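Jirnau opens its simulated two-arm table to small teams

September 26, 2018

The software company Jirnau has started to sell Plustby, a simulation kit for teams who prepare tasks for two-arm robot stations. The kit was shown to a small group of customers in August, and now it can be ordered by everybody. It runs on an ordinary office computer with a good graphics card, and no robot must be bought before the work begins.

The buyer receives a ready room with a table, two robot arms with grippers, and a set of common objects from offices and homes. A task is written in a short text file. The user names the object, says where it should start and where it should go, and the kit prepares the episodes.

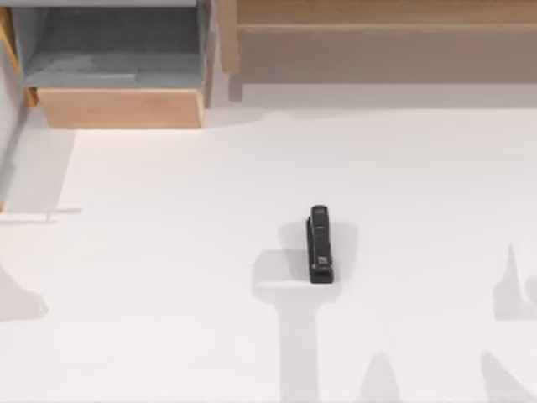 Gretia Yagi
Products writer

One of the tasks that come with the kit uses a black stapler on a white tabletop, with wooden furniture standing behind it. The stapler is alone on the table, and the arms above it throw their shadows on the white surface. It is a modest task, but for a gripper a narrow object is a fair test, and many teams will want to begin with something of this kind.

Jirnau has put much work into the light. Shadows from the arms are calculated for every picture and have soft borders, also when the arms themselves are outside the camera's view. In older simulators this was often left out. A vision program trained on such clean pictures could then have difficulties at a real station, where a shadow can lie over the object during the whole movement. In Plustby the shadows can be made weaker or switched off completely, so a team can compare the results.

The kit is delivered with 3,158 recorded episodes, which can be used for training at once. Customers can add their own objects if they have a three-dimensional model in one of the usual file formats. The weight and the friction must be entered by hand. For the first try we would advise to keep the values that are suggested by the program.

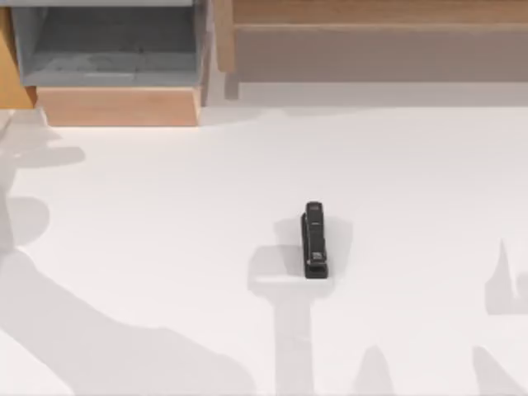

Gretia Yagi
Products writer

In the stapler task the silhouette of a gripper falls partly around the lower end of the stapler, and other shadows lie to the left and to the right. Each shadow follows its arm, so it also changes shape when the arm is turned at the wrist.

There are some limits. Soft materials such as cloth and paper are not supported in this version. The manual is complete, but it is written for readers who already know how a robot arm is controlled, and the chapter about cameras is rather short. Jirnau says that a longer chapter will come with the next update.

A license for one computer costs 500 dollars per year. A package for 5 computers is also offered, with a price on request. Schools can ask for a free trial of 3 months. The trial includes all recorded episodes, but the import of own objects is closed until a license is bought. Orders are taken through the Jirnau web shop.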